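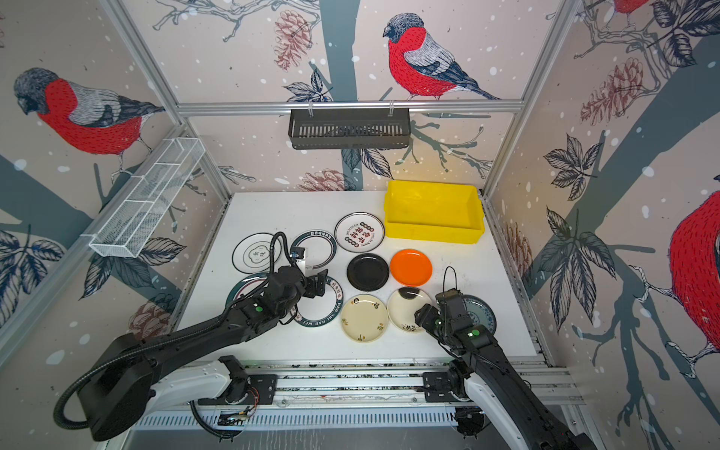 Plates out on the white top, yellow bin back right, bird paper behind. December.

Started 7.40, kettle first. Plates only today, mugs and bowls left for Ülle. Job is the same as it's been all month: get the Tannous crockery sorted so the canteen stops complaining about mixed stacks.

Eleven plates on the table to begin with. Nothing in the bin yet. The white one with the black rim and red Chinese characters is next to the bin, on its left — that one is a keeper, needs its own line in the list. Has small English lettering near the top as well, will copy it out when I've got my glasses. Anyone know if we have a second? Dzintra thinks there was a pair in the Setetti box. I looked, couldn't find it, but the newspaper in there goes down a long way.

List is up to item 29. Next plate gets 30, do NOT restart from 1 like last time.

Rules as agreed (writing them down again becuase the old sheet has tea on it):
flat rims together
deep ones never under flat ones
chips: run a thumb round the rim, any snag and it goes to the sill
no stack over 7

Yellow bin is for plates going back to the canteen. Rim on it flares out so it's easy to lift, but full of crockery it weighs a ton, half fill only. Dzintra wants to line it with a tea towel. Fine by me, as long as it's not one of the good ones.

Wire basket on the left wall: the thin partitions would do for saucers stood on edge, if saucers ever turn up. Black slotted basket on the crossbar at the back is only on two small clips. Wouldn't put anything heavy in it. Cloths maybe. Ask Ülle what she wanted it for.

Wallpaper — still like it. Red-breasted birds, pinecones, snow. Visitor from Clusodeo asked if it was up for Christmas. It's up all year. Half a roll left in the cupboard under the sink if a corner goes.

Felt pads from Tuvance, pack of 100, came yesterday. Too thick, stacks lean. Try cutting them in half before sending back. Order ref ends 3,559 if somebody needs to ring them.

10.15 tea. Dzintra found the other tape measure, so rim sizes can go in the list from now on. Measure across the widest bit, in cm, no inches pleese.

To do
copy lettering off the red character plate
more stickers
Ülle re black basket
rest of the Setetti box, right to the bottom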